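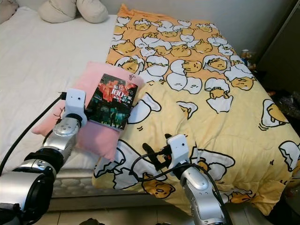
Drahomíra Slanina m'a écrit que son après-shampoing solide ne fondait jamais bien, qu'il restait des petits grains blancs dedans, et que sur les longueurs il laissait un film gras. Elle demandait si la recette était mauvaise ou si c'était sa main. La recette est correcte, mais je l'avais expliquée trop vite. Je la reprends donc entièrement, étape par étape.

Je précise que le français n'est pas ma langue maternelle. Si un terme de cosmétique vous semble étrange, écrivez-moi et je le corrigerai.

Ce qu'il faut pour un pain de 80 g

BTMS (émulsifiant démêlant en paillettes) : 45 g
Alcool cétylique : 15 g
Beurre de cacao désodorisé : 12 g
Huile de brocoli : 5 g
Provitamine B5 liquide : 2 g
Conservateur : 1 g, à vérifier selon la notice de votre fournisseur

Il faut aussi une balance précise au dixième de gramme, deux récipients en verre qui supportent la chaleur, une petite spatule et un moule en silicone. Le matériel doit être lavé, désinfecté à l'alcool et bien séché.

Première étape : la fonte

Pesez le BTMS, l'alcool cétylique et le beurre de cacao dans le même récipient. Posez-le au bain-marie, à feu doux. L'eau doit frémir sans bouillir. Les paillettes de BTMS fondent plus lentement que le beurre, et c'est ici que beaucoup de personnes s'arrêtent trop tôt. Le mélange paraît liquide, mais il reste des grains au fond. Continuez à remuer doucement jusqu'à ce que la spatule ne rencontre plus aucune résistance. Chez moi, cela demande plus de 5 minutes.

Deuxième étape : l'huile et les actifs

Retirez le récipient du bain-marie et essuyez l'extérieur, pour qu'aucune goutte d'eau ne tombe dans la préparation. Ajoutez l'huile de brocoli et mélangez. Quand la pâte commence à épaissir sur les bords, versez la provitamine B5, puis le conservateur. Mélangez encore une minute. Si la pâte fige trop vite, remettez-la quelques secondes au bain-marie.

Troisième étape : le moulage

Versez en une seule fois et tapez légèrement le moule sur la table pour chasser les bulles. Laissez durcir à température ambiante pendant une nuit. J'ai essayé le congélateur en janvier, et le pain s'est fendu au démoulage. Attendez encore deux jours à l'air libre avant la première utilisation.

Comment l'utiliser

Après le shampoing, essorez les cheveux avec les mains. Passez le pain deux ou trois fois sur les longueurs, jamais sur les racines, puis démêlez avec les doigts et rincez longuement à l'eau tiède. Le film gras dont parlait Drahomíra vient souvent d'un rinçage trop court ou d'une quantité trop grande. Pour des cheveux très fins, on peut remplacer la moitié du beurre de cacao par de l'alcool cétylique. Le pain sera plus dur et un peu moins nourrissant.

Conservation

Gardez le pain sur un porte-savon qui laisse passer l'eau, loin du jet de la douche. Notez la date de fabrication sur un papier. S'il change d'odeur ou de couleur, jetez-le.

La variante sans huile de brocoli, que Rostislav Kratochvíl m'a demandée, se fait avec la même quantité d'huile de jojoba. Les autres pesées restent identiques.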